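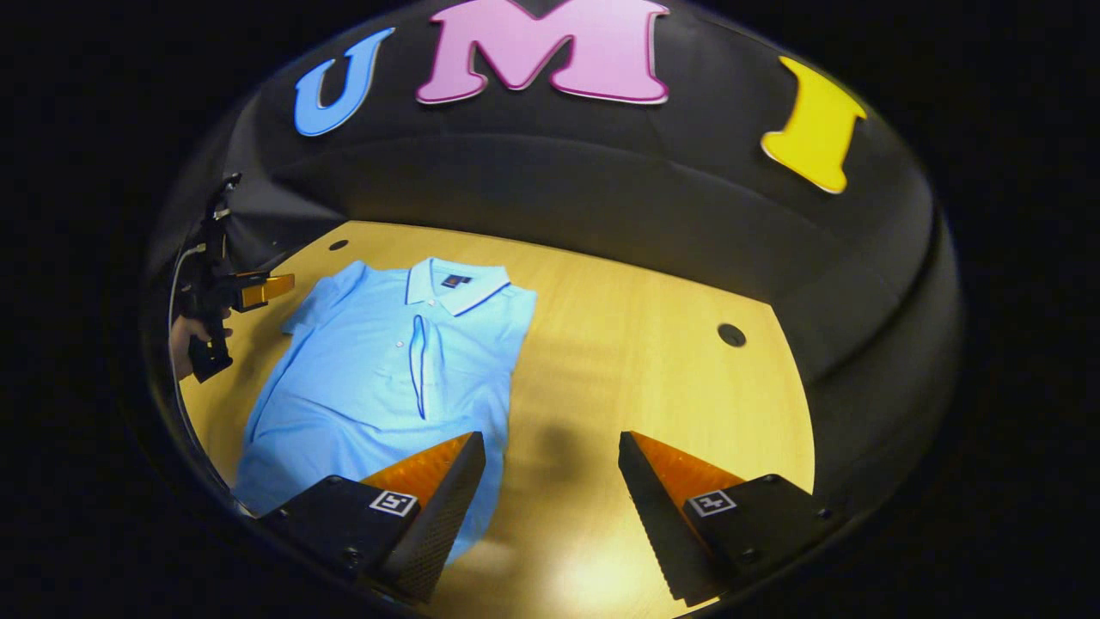

작업대와 검은 벽, 위쪽에 U, M, I 글자.

10월, 오후. 시바넬(Sivanell) 구의회 선거 전단 분류 작업 계속

지난번에 어디까지 했는지 찾느라 공책을 한참 넘겼다. 다음에 보는 사람도 나도 고생하지 않게 이번엔 좀 길게 적는다. 내용은 거의 다 '슬로건 유형' 항목 얘기다.

우선 시바넬 쪽 전단부터. 스캔은 드레슬러(Dreßler)로 다 끝냈고 파일 이름도 맞춰 놨다. 문제는 역시 글자 인식이다. 하르쿠스(Harkus)에 돌리면 본문은 꽤 잘 읽는데, 큰 제목이 비스듬히 깔린 전단은 여지없이 망가진다. 선거 전단 만드는 사람들은 왜 그렇게 글자를 기울이는 걸까. 역동적으로 보이고 싶은 마음은 알겠는데 읽는 입장에선 고역이다. "우리 동네를 지키자"가 "우리 동네를 지치자"로 나온 걸 보고 혼자 한참 웃었다. 웃긴 했는데 그대로 들어갔으면 분류가 통째로 달라졌을 거라 식은땀도 좀 났다. 제목은 당분간 손으로 친다. 본문만 하르쿠스에 맡기는 걸로!

손으로 친 제목은 파일에 따로 열을 만들어서 넣었다. 열 이름은 '제목_수기'. 기존 '제목' 열은 지우지 말아 주세요. 나중에 오류율 계산할 때 둘을 비교해야 한다.

그다음이 골치였는데, '방어형'과 '향수형'의 경계다. 코딩 지침에는 위협을 언급하면 방어형, 과거를 좋게 떠올리게 하면 향수형이라고 되어 있다. 써 놓을 땐 깔끔했지. 그런데 실제 전단을 보면 둘이 거의 붙어 다닌다. "우리가 알던 시장 거리를 되찾자" 같은 건 어느 쪽인가? 과거가 좋았다는 말이기도 하고, 누가 빼앗아 갔다는 말이기도 하다. 처음엔 향수형에 넣었다가 점심 먹고 와서 방어형으로 고쳤고, 커피 마시고 다시 향수형으로 돌려놨다. 이러면 안 된다. 내가 나하고도 합의가 안 되는데 코더끼리 일치도가 나올 리가 없다.

그래서 임시 규칙을 만들었다. 동사를 본다. '지키다, 막다, 되찾다'처럼 상대가 있어야 성립하는 동사면 방어형. '기억하다, 이어 가다, 돌아가다'면 향수형. 동사가 아예 없는 슬로건은 사진까지 같이 보고 정하되 비고란에 꼭 표시. 이 규칙으로 애매했던 열두 장을 다시 분류해 봤는데 두 장이 끝까지 남았다. 하나는 동사 없이 지명만 달랑 적힌 것이고, 다른 하나는 말장난이라 뜻이 정말 두 갈래다. 억지로 넣지 말고 '판정 보류'로 두었다.

사진 쪽 메모도 조금. 이번 전단들엔 옛 시청 앞 분수가 지겹도록 나온다. 여당 야당 가릴 것 없이 다 쓴다. 똑같은 분수인데 한쪽은 흑백으로, 한쪽은 노을빛으로 뽑아 놨고, 옆에 붙은 문구를 가리면 어느 당 전단인지 나는 못 맞히겠다. '지역 상징물' 항목에 색 처리 여부를 넣을까 하다가 일단 참았다. 항목이 자꾸 늘어나면 아무도 지침을 안 읽는다(나부터 안 읽는다). 다만 비고란에 '흑백'이라고만 적어 두었으니 나중에 필요하면 검색해서 뽑으면 된다.

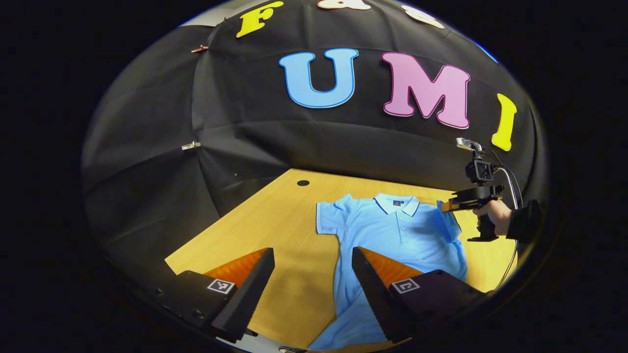 도르크스카(Dorkska) 자료 들어온 것

도르크스카 쪽 전단이 상자째 왔다. 같은 시기 선거인데 분위기가 꽤 다르다. 시바넬은 슬로건이 짧고 사진이 큰데, 여기는 글이 빽빽하다. 버스 노선 얘기만 한 면을 채운 후보도 있다. 솔직히 읽는 재미는 이쪽이 훨씬 낫다! 하수도 요금 공약을 시처럼 행갈이해서 쓴 전단이 있는데 나중에 꼭들 보시길. 상자 맨 위에 올려 뒀다.

다만 슬로건이 뭔지부터가 불분명하다. 제일 큰 글씨를 슬로건으로 친다는 게 우리 원칙인데, 도르크스카 전단은 제일 큰 글씨가 후보 이름인 경우가 많다. 이름은 빼고 그다음 큰 글씨로 하자니 이번엔 "투표합시다"가 걸린다. 이걸 슬로건이라고 해야 하나? 투표 독려는 '기타'로 보내고 그 아래 문구를 보는 쪽으로 기울었는데, 혼자 정하기엔 좀 큰 문제라 회의 때 꺼내려고 한다.

접힌 전단 스캔 순서도 통일하자. 나는 표지, 펼친 안쪽, 뒷면 순으로 하고 있다. 먼저 해 둔 파일 중에 뒷면이 앞에 온 것들이 섞여 있어서 순서를 바꿔 놨다. 원본은 그대로 있고 바꾼 것만 '정렬본' 폴더에 들어 있다.

드레슬러 유리에 줄이 하나 생긴다. 닦아도 같은 자리에 나오는 걸 보면 먼지는 아닌 듯. 밝은 색 전단에서만 거슬리는 정도라 그냥 진행했는데, 노란 바탕 전단은 다시 떠야 할지도 모르겠다.

다음에 할 일

동사 규칙을 지침 초안에 넣고 예문 붙이기. 예문은 시바넬 것만 쓰지 말고 도르크스카 것도 섞을 것.

판정 보류 두 장은 다른 코더에게 내 의견 없이 보여 주기. 비고란에 내가 투덜거린 거 있으니까 그것도 가리고.

하르쿠스 설정에서 기울기 보정이 켜져 있었는지 확인. 꺼져 있었으면 위에 쓴 불평은 취소한다.

상자 뚜껑에 붙인 라벨이 자꾸 떨어진다. 테이프 새로 사야 함.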